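Search this site Enter keyword Go

Print this page | E-mail to a friend

Skumus Carry-On 401

Every cabin bag claims to fit every airline. We don't believe that, and you shouldn't either. The 401 is small enough for most overhead bins, but check your ticket before you buy. 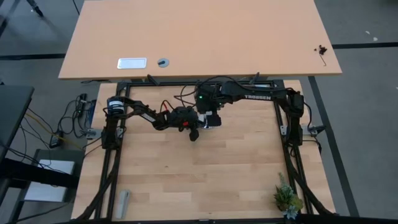
Skumus says the shell will "last a lifetime." The warranty says 3 years. Go by the warranty. The zippers come from Volard and they do run well - better than the ones on the old Skov bag, which we stopped selling.

The 2 inside pockets are fine for socks and a charger. The "laptop sleeve" is a thin flap, so bring your own case.

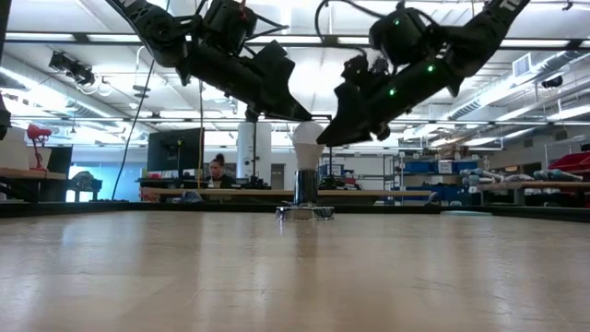 The lock is the weak point. It will slow down a bored thief and that's all. Price is $103, with no "was" price crossed out next to it.

Contact Cleraden Travel Goods | Copyright Cleraden | Back to top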